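Ternex project news: the coffee counter

Quick one from the Riltar end of things as the next issue is nearly out the door and I promised Rüdiger Böttcher half a page. October went mostly on coffee. Making it, I mean, by arm, over and over, so the learning system has something decent to learn from.

Target for this round is 100 clean examples of each task. Cup to machine, pod to machine, sugar to cup, stirrer in. A run counts if it goes start to finish with no hand reaching in. If you have to reach in, fine, reach in, but mark it as a bad one and say why in the notes. "Went wrong" is not a note. We had 14 of those last time and had to bin the lot.

Pod job is the hard one. The foil lids give the cameras grief when the sun is on that side, and the gripper wants to come in straight from above. Slow down for the last bit. Rüdiger does it at half speed and his runs are the ones Semwal keep asking for more of, so copy Rüdiger.

Also please stop tidying between runs! We want the clutter. Cup a bit left, cup a bit right, a bag lying about, cables on the worktop, magazines in the rack. If every run starts with the same neat counter then thats all it will ever cope with.

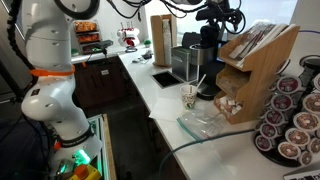 Before you start a session

- Check the light ring on the arm is green. Any other colour, leave it and ring Grivus.
- Move the cup after every run, and swap the pod type every 10.
- Say the task out loud at the start, full sentence. Mumbling gets typed up as nonsense.
- No more than 6 runs without a break. Tired drivers give jerky examples and the system learns the jerks too.
- Save before you get up. Yes, every time.

Shortages: stir sticks, and pink sugar. Order is in.

Labels for the last batch go to Semwal once the second check is done, should be by teh end of the month. Anyone free to help with checking, have a word with Rüdiger. It is dull but it goes quicker with two.

Contact the Ternex newsletter desk | © Riltar | Back to top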